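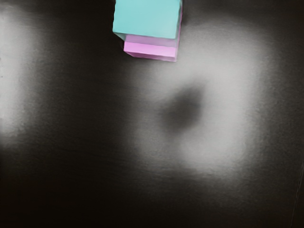
Figure 4. A pale aqua block resting on a pink one, slightly offset.

Support > Pundumo Blocks > Setting Up > Stacking and Storing

Search the guide Type a word or phrase

Stacking Your First Tower

Now that your set is unpacked and wiped down, you're ready for the part everyone has been waiting for! Take your time with this – little hands will want to rush ahead, and that's fine too.

1. Choose a flat, steady surface. A kitchen table is lovely, and a low coffee table is even better for smaller builders.

2. Set your first block down and give it a gentle press to make sure it doesn't rock.

3. Place the second block on top. It doesn't need to line up perfectly, but keep well over half of it supported.

4. Let go slowly, then carry on with the next block in whatever color you fancy.

Note: Blocks with a little dust on them tend to slide. A dry cloth is all you need.

CAUTION: Keep towers lower than your child's chin, and never build on a shelf or windowsill.

When playtime is over, put the largest blocks in the storage bag first and pull the cord snug – not tight, or the knot can be a bear to undo. The full set has 28 blocks, so check under the couch before you close it up.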